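Brilell library to take in old chargers and cables from next week

Residents of Brilell will be able to hand in unwanted phone chargers, power cords and other household cables at the Bezerra Street library starting Monday, 10th August. Items that still work will be sorted, tied and put out on a free shelf in the lobby. The rest will go to the recycling center in Madadberg.

The service is being run by the library and the town's public works department. It will operate during normal library hours and there is no charge to drop things off or to take things away. A library card is not needed for either.

The town has had no regular collection for cables since February, when the small electronics bin behind the fire station was taken out to make room for the new salt shed. Residents have been told to drive to Madadberg instead, a round trip of 22 miles. The public works department said in its notice that many households appear to have stopped bothering, and that cords have been turning up in the curbside recycling carts, where they wrap around the sorting equipment and stop the line.

A trial was held at the library over two Saturdays earlier this summer. People brought in 130 chargers and cables, most of them in grocery bags and shoe boxes. The library said that phone chargers made up the largest group, followed by cords for printers, lamps and kitchen appliances. Several bags held a single large tangle that took longer to undo than all the other items put together.

The trial also changed some of the plans. The library had first meant to accept anything with a plug on it, including radios, routers and electric toothbrushes. Those items filled the back office by noon on the first day, and the new service will be for chargers, cords and cables only.

What happens to the items

Everything handed in will be sorted at a table in the workroom on the lower level. Each charger is to be laid out flat with its cable, untangled, and looked over for cracked housings, bent prongs, scorch marks and bare wire. Anything with that kind of damage goes straight into the recycling tub. So does any cord that has been repaired with tape.

Chargers that pass the first look will be plugged into a tester supplied by Irkitz, the repair shop on the corner of Bezerra and Mill. Irkitz has lent the tester to the library through the end of the year. The shop will also check larger power bricks, such as those for laptops, which the library does not want to test in the building.

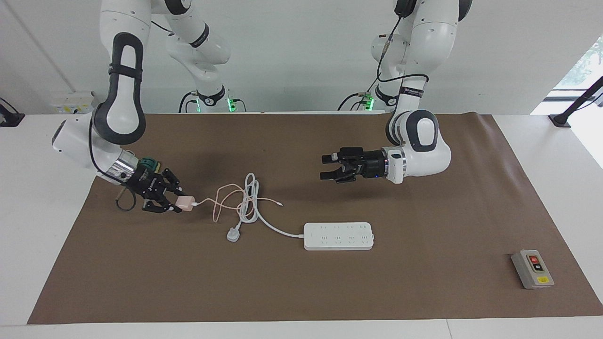
A pale pink charger and its cable, with a white power cord.

Working items will be coiled loosely, closed with a reusable tie and given a paper tag. The tag will show the type of connector and, for chargers, the output printed on the block. Where the printing has worn away, the charger will be recycled even if it works. Public works asked for that rule after finding that older chargers with no readable markings were hard to match safely with a device.

A charger block that unplugs from its cable will be tagged separately from the cable. During the trial the two were kept together, and people often wanted only one of them. The loose cable was usually the part that went.

The library said the coiling is the slow part of the job. Cables that have been wrapped tightly around a block for years tend to hold their bends, and they spring open again when the tie comes off. The workroom will have a rack of pegs where long cords can hang for a day or two before they are coiled. Winding a cable around the hand and elbow is discouraged, as this puts a twist in it.

The free shelf

The shelf will stand in the lobby to the left of the returns slot and will be divided into bins by connector type. A printed chart above the bins will show each connector at actual size, so that people can hold their own cable or device against it. The reference desk will have a second copy of the chart for anyone who would like help.

Visitors may take up to 12 items a month. The limit was set mainly with resellers in mind and the library does not expect most households to come near it. There will be no sign-out sheet. Schools and nonprofit groups that need more than that can ask at the desk.

Anything that has sat on the shelf for two months will be moved on to Madadberg to make space. The library expects that this will mostly affect older flat phone connectors and video cables, which people in the trial were glad to give away but did not take home.

Printer cords and lamp cords will not be put on the shelf at first. Public works wants to see how much comes in before deciding whether to offer them. Extension cords and power strips will be accepted for recycling but will not be given out again in any condition.

How to drop off

Items should be brought to the drop box inside the main entrance. The box is a blue tub with a lid and is emptied every evening. Residents are asked to:

Wipe off dust and sticky residue with a dry cloth.
Pull apart cables that are knotted together, as far as they will come.
Keep a charger and its own cable in the same bag if they belong together.
Remove any batteries, and leave power banks at home.

Power banks and loose batteries cannot be taken at the library under any circumstances. They can be handed in at the counter of the Brilell hardware store, which has a sealed container for them, or at the Madadberg center. Items with batteries built in, such as wireless earbud cases and cordless phone handsets, count as batteries for this purpose.

Bags should not be left outside the building when it is closed. During the trial two bags were left by the door overnight in the rain, and everything in them had to be recycled.

Larger amounts from offices or landlords should be arranged ahead of time by calling the library's main number. The workroom has space for four storage tubs, and a single office clear-out could fill them all.

Cost

The town has set aside a small sum from the public works budget for the bins, tags and ties. The biggest single expense was the shelf unit, bought secondhand for $50 from the school district's surplus sale. The pegs and rack were made from lumber left over from the children's room project.

Hauling will add nothing for now. A town truck already goes to the Madadberg center with scrap metal every other week and the cable tubs will ride along. Copper cable has some scrap value, and whatever the center pays will go back into the public works account. The department does not expect it to be much.

The Madadberg center takes cables and charger blocks separately, so the two will go into different tubs at the library. Cables are chopped and the metal separated from the covering. Blocks are handled with other small electronics. The center has asked that paper tags and ties be removed before delivery.

Testing hours

Residents who only want to know whether a charger of their own is working can bring it to the library on Saturday mornings between 10 and noon, when the tester will be set up on the table by the copy machine. The device it belongs to does not need to come along, but the cable does. Many of the chargers thought to be dead during the trial turned out to have a faulty cable and a block in good order.

Results will be given as pass or fail only. Library staff will not open, repair or modify chargers. Irkitz will look at repairs during its own business hours and at its own prices, and the library noted that for most phone chargers a repair would cost more than a replacement.

The service will be reviewed in the winter, when public works is due to decide whether to bring back a small electronics bin somewhere else in town. Two sites have been mentioned so far – the lot beside the Brilell ball fields and the rear entrance of the town garage. Neither has been approved. Until then, small appliances and other electronics still have to be taken to Madadberg.

The charts showing connector types will also be available on the library's website and as a handout at the front desk. Large-print copies can be requested.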